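Section 9: Placing and Checking the Storage Bin

9.1 General

This section applies to the gray rectangular bins supplied with the Palari bench system. Complete Section 8 (Leveling the Work Surface) before you begin. Retain the packing sheet until the check in 9.3 has been signed.

9.2 Placing the bin

1. Clear the work surface and wipe it with a dry cloth. Do not use oil or wax on wooden surfaces.

2. Measure 590 mm from the left end of the work surface and mark the position lightly in pencil.

3. Lift the bin by the rim with both hands. Set it down with one long side parallel to the front of the bench.

4. Slide the bin until its left wall meets the pencil mark.

5. Press down on each corner in turn. If the bin rocks, remove it and check the underside for grit or packing material.

Note: The walls of the bin slope. Take all measurements at the base and not at the rim.

CAUTION: Do not drag a loaded bin. Empty it before changing its position.

9.3 Checking the walls

1. Inspect all four walls, inside and out, under the normal room lighting.

2. Compare any marks with the list below.

Faint scuffs: acceptable. No action is required.
Cracks or splits: remove the bin from service and order part 181.
Bent or broken rim: remove the bin from service and order part 181.

3. Enter the result on the bench record card, with your initials.
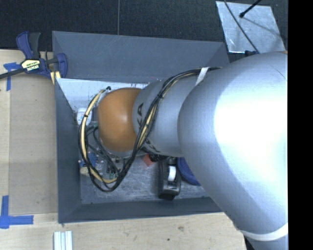 Figure 9-1. Gray bin on a wooden work surface. Faint scuffs on the far wall are acceptable.

9.4 Routine care

Wash the bin with warm water and mild soap every February, and whenever the contents are changed. Dry it fully before returning it to the bench. Abrasive pads and solvent cleaners must not be used.

Note: Bins from the earlier Chiriac bench have a different base and must not be used with the Palari system.

Replacement parts are ordered from the Sorkton supply office on Form 2000. State the part number and the bench number on each order.

Section approved by Jasper Wouters, 18 April 2026.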